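Seite drucken
Per E-Mail versenden

Papier falten – Handout zur zweiten Sitzung
Kurs Material und Hand, Werkstatt Vedmont
Stand: 21. Juni 2025

So, wie versprochen noch mal meine Notizen, diesmal lesbar (die Tafel war ja am Ende ein einziges Gekritzel). Wer im September wieder einsteigt, kann damit hoffentlich auch etwas anfangen.

Angefangen haben wir mit der Laufrichtung. Ich reite so gern darauf herum, und ihr merkt es spätestens beim dritten Falz: Mit der Laufrichtung legt sich das Papier brav um, quer dazu sperrt es sich und bricht gern an der Kante auf. Biegt den Bogen locker in beide Richtungen, bevor ihr irgendetwas knickt – die Seite mit weniger Widerstand gewinnt.

Dann der Unterschied zwischen Biegen und Falzen. Ein gebogenes Blatt will zurück, ein gefalztes hat ein Gedächtnis. Dazwischen liegt der weiche Knick, mit dem ich am liebsten arbeite: Blatt zum V zusammenführen, nicht mit dem Falzbein drüber, erst mal schauen, wie die beiden Flächen stehen. Ein V steht von selbst, ein glattes Blatt fällt um. Hamish Merrick wollte das in der Sitzung nicht glauben und hat dann 14 Stück aufgestellt!

Zur Farbe: Nehmt zum Üben etwas Kräftiges, Einfarbiges. Auf Türkis sieht man wunderbar, wie das Licht auf den Flächen abstuft, Muster schlucken das alles.

Material: Tonpapier aus der Mappe Skuditz, 100 Blatt liegen im Schrank, bitte erst die angebrochenen Bögen aufbrauchen. Zum Nachlesen der Text von Tegan Cosgrove im Reader, ab Seite 362. Der ist etwas trocken, lohnt sich aber.

Aufgabe bis zum nächsten Mal: 2 Blätter, eins weich geknickt, eins scharf gefalzt, beide hinstellen und die Schatten zeichnen.

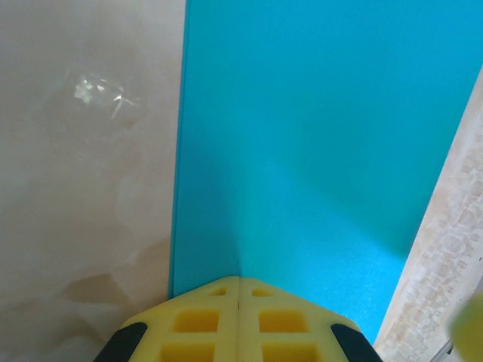
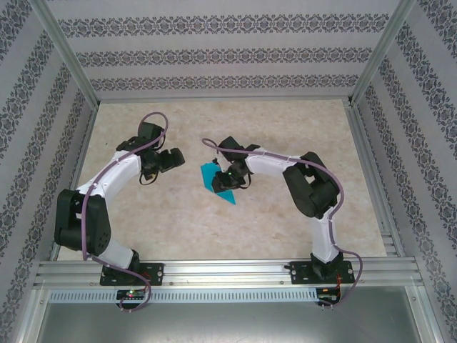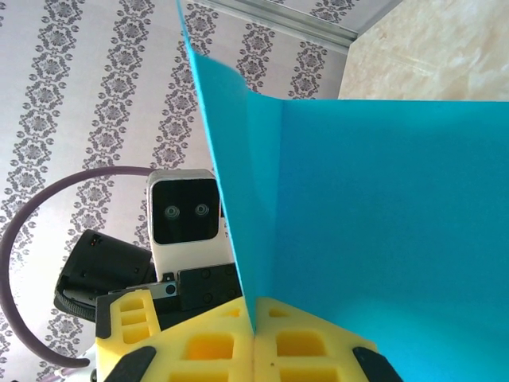
Abb. 1–3: Blaues Material, aufrecht (1), flach am Boden (2) und zum flachen V geknickt (3)

Nach oben | Drucken | E-Mail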